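検索:選手名・大会名・用具

ストリングのテンション管理について、クラブの硬式テニス班で記録してきたことを連投でまとめます。対象は張り替えのタイミングと面圧の読み方です。

張り上げ直後の面圧は、その後の数時間で目に見えて落ちる。張った当日の夜に測った値を基準値にすると、翌日以降の低下が小さく見えてしまう。うちでは張り上げ直後と翌朝の2回測り、翌朝の値を基準値として台帳に書いている。

測定位置は面の中央。フレームの上寄りで測ると値がばらつく。測定器の当て方も毎回同じ向きに固定する。持ち手が変わると値も変わるので、シーズン中の測定者は同じ人にしておく。

ポリエステルは切れない。切れないから張り替えない、という選手がジュニアに多い。面圧が基準値から20パーセント落ちたら、切れていなくても張り替えの対象とする。これはうちの内規で、一般的な基準として勧めるものではない。

ナイロンマルチは事情が違う。面圧の低下はポリより緩やかで、先に表面の毛羽立ちとノッチが進む。縦糸の中央付近を指でずらして、溝に引っかかって戻らなければ交換。数値より目視のほうが早く判断できる。

ハイブリッドの場合、縦ポリ・横ナイロンなら縦の劣化に合わせる。逆の組み合わせは横を3ポンド下げて張ったことがあるが、打球感の評価が選手ごとに割れたため、現在は採用していない。

Győző Somogyiコーチの班では、試合用ラケットを2本、同じ日に同じ機械で張る。片方だけ練習に使うと、大会の第1試合で持ち替えたときに飛びが変わる。練習でも交互に使い、使用時間をそろえる。台帳には本数ではなく時間を書く。

張り機について。以前使っていたPlevikの分銅式は、引き終わりのバーの角度で実テンションが変わる。水平から外れたまま固定する人が多く、同じ設定でも仕上がりに差が出ていた。現在のDurraniの電動式は定速で引き続ける方式。

ただし電動式に替えた直後は、同じ数値で張ると硬いという声が出た。分銅式のときの設定をそのまま移さないこと。うちでは2ポンド下げた設定から始め、翌朝の面圧を見て戻した。

プレストレッチは使っていない。初期の伸びは抑えられるが、ポリでは打球感が早く死ぬという選手の意見が多かった。ナイロンで試す予定はある。

クランプの滑りは見落としやすい。ストリングにクランプ跡の白い擦れが出ていたら滑っている。歯の面をアルコールで拭き、それでも出る場合は締め圧を少しずつ上げる。一気に締めるとナイロンは潰れる。

グロメットの割れも同時に確認する。割れたまま張ると、その位置で切れる。面の先端側、時計でいう11時から1時の範囲が多い。交換部品は型番ごとに違い、廃番になると手に入らないので、Padonカップの前には在庫を確認しておく。

気温の影響。6月に屋外で測った値と、空調の入った室内で測った値を並べて比較しないこと。測定前に室内に1時間置く。車のトランクに入れていたラケットは、その日の測定値を台帳に載せない。

高温の車内に置いたラケットは、室温に戻しても面圧が完全には戻らなかった。これはうちの台帳での話で、件数は少ない。

テンションを上げればコントロールが良くなる、という説明は単純すぎる。飛び出し角と球離れが変わるので、振り抜きの遅い選手では浅くなるだけのこともある。ジュニアは低めから始めて、アウトが続くなら1ポンドずつ上げる。変更は一度に一項目。ゲージと種類とテンションを同時に変えると、何が効いたのか分からなくなる。

台帳の項目は次のとおり。張った月、ストリング名、ゲージ、縦横の設定値、翌朝の面圧、累計使用時間、張り替えの理由。理由の欄は「切れた」「面圧」「選手の希望」から選ぶ。「選手の希望」が続く選手は、ストリングよりグリップの太さを先に見直すことにしている。

記録はJerelの表計算に入れている。紙でも足りる。欠測は空欄にし、推定値を入れない。

次は横糸の張り順と、フレームの変形量の測り方について書く予定。
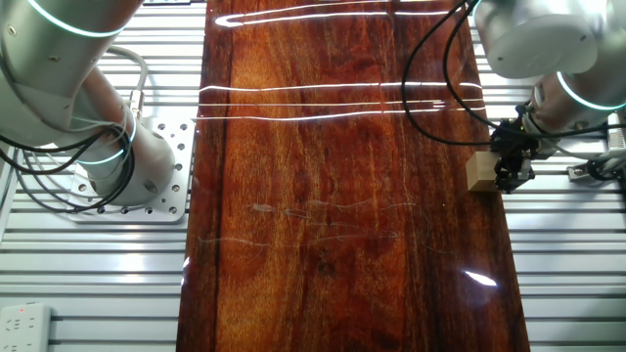
Samina Jatoi:翌朝の値を基準にする件、うちも同じ運用です。ただ、ナイロンマルチは翌朝でもまだ動いている感触があり、最初の練習後にもう一度測っています。練習後の値は台帳に別欄を作っていますか。横糸の張り順の回も待っています。

当サイトではCookieを使用しています。閲覧を続けると、Cookieの使用に同意したものとみなされます。 同意する 設定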